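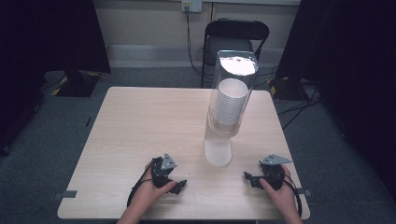

Cordless Telephones at Home: Placement, Charging and Cleaning

Home | Leaflets | Kitchen | Workshop | Telephones | Contact

Iddale Household Advice Service
Leaflet 1218. Revised Wednesday, July 24, 2024

The Service receives many inquiries about cordless telephones that crackle, lose calls or will not hold a charge. In a large share of these cases the telephone is sound and the fault lies in where the base has been put or how the handset is charged. The suggestions below apply to ordinary household sets with one base and one or more handsets. Residents should read them together with the manual supplied by the maker.

Where to put the base

Choose a place near the middle of the home, at waist height or higher. A shelf in the hall is usually better than a corner of the back bedroom. In a single-story home of nearly 1000 square feet, one well-placed base will generally reach every room. Homes with thick masonry walls may need a repeater.

Keep the base at least three feet from the wireless router, the microwave oven and the television. Do not stand it on a metal filing cabinet or directly behind a large mirror. Metal weakens the signal, and the effect is often strongest in the room next door.

Raise the antenna fully, if the base has one that moves. Lay the power cord and the line cord along separate paths where possible. A line cord that is coiled tightly with a power cord may pick up a hum.

Kitchens call for some care. Steam and grease reach farther than most people expect, and a base on the counter beside the stove will collect both. A wall bracket on the far side of the room is preferred. If there is no bracket, put the base on a high shelf and leave two inches of clear space behind it for air.

Charging the handset

1. Charge a new handset for the full period stated in the manual before the first call. For most sets this is between 12 and 16 hours.

2. Wipe the metal contacts on the handset and the cradle once a month with a dry cotton cloth. A dull film on the contacts is a common cause of a handset that shows full charge at night and a low battery by morning.

3. Check that the charging light comes on each time the handset is returned. Some cradles accept the handset at a slight angle without making contact.

4. Replace both cells together. Never mix an old cell with a new one, or cells of different makes.

5. Use rechargeable cells only. Ordinary alkaline cells may leak or burst in a charging cradle.

Cells should be replaced with the same type and the same voltage. The capacity printed on the cell, given in mAh, may be higher than that of the originals in many sets, though the first charge will take longer. The Durness two-handset model that the Service keeps for demonstrations is fitted with cells of 1350 mAh and holds a charge for nine days when it is used lightly.

Older advice held that a handset should be run flat before every charge. With the cells now in common use this is unnecessary — the handset may go back in the cradle after each call. A full discharge every few months does no harm and can correct a battery gauge that has begun to read wrongly.

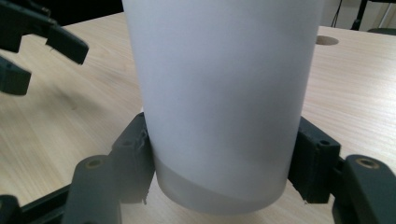
One reader wrote to ask whether the handset could be left out of its cradle overnight, as her late mother had always insisted, and added that her own Ostau set had been kept that way for six years on the same cells. The Service sees no objection. A handset left out overnight will still ring, provided it is within range and has enough charge. It should, however, be returned to the cradle before the battery symbol begins to flash, and any household that relies on the telephone for emergency calls should leave at least one handset charging at all times.

Cleaning

Unplug the base before cleaning it. Remove the cells from the handset if the cover opens easily.

Dampen a soft cloth with water and one drop of dish soap, wring it out well, and wipe the casing from top to bottom. Dry it with a second cloth. Do not spray any liquid at the keypad, the earpiece or the microphone opening. Window cleaner and bleach will cloud many plastics and may remove the printing from the keys.

Dust in the earpiece can make callers sound faint. Brush it out with a dry, soft toothbrush while holding the handset face down. Pins and toothpicks should never be used, as the part behind the opening is thin and tears readily.

If a handset has been dropped in water, take it out at once, remove the cells, and stand it upright in a warm room for at least three days. Do not place it in an oven or on a radiator. Wet cells are to be taken to a battery collection point and must not be refitted.

Crackling, echo and lost calls

Test the line first. Plug a corded telephone directly into the wall jack. If the noise is present on the corded telephone, the fault is on the line or at the provider's equipment, and the provider should be called.

If the corded telephone is clear, return the cordless base to the same jack with nothing else connected. Filters, splitters and extension cords should then be added back one at a time, with a short call after each. The part that brings back the noise is the one to replace.

A handset that loses calls in one room only is a matter of placement. Moving the base even a foot or two along a shelf may be enough. Where a handset has stopped finding its base altogether, register it again by following the steps in the manual. The menu entry is usually listed under Settings or Handset.

During a power outage

Most cordless bases stop working when the electricity fails, whatever the state of the handset battery. Residents are advised to keep one corded telephone in the home and to know where it is stored. Customers whose service runs through a modem should also ask the provider about battery backup — a corded telephone alone will not help if the modem has no power.

The Stan backup unit lent out by the Service may be reserved for a period of two weeks. Requests for August should be made at the front desk or by telephone, extension 187. 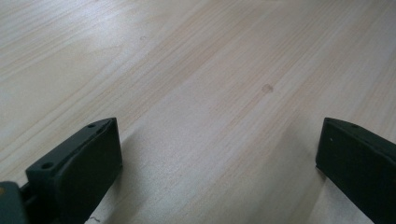

Fine grain on a pale wood surface.

Disposing of an old set

Clear the phone book and any stored messages before the set leaves the home. The command is generally found under Reset. Remove the cells, cover their ends with tape, and take them to a battery collection point. The base, handset and power adapter may go with small electrical goods at the recycling center. The adapter should stay with its base if the set is to be given away, as adapters that look alike may differ in voltage.

Print this page
E-mail this page

Related leaflets
Answering Machines: Recording a Clear Greeting
Labeling Power Adapters
Storing Household Batteries
Wall Brackets and Hollow Walls
Doorbell Chimes That Cannot Be Heard Upstairs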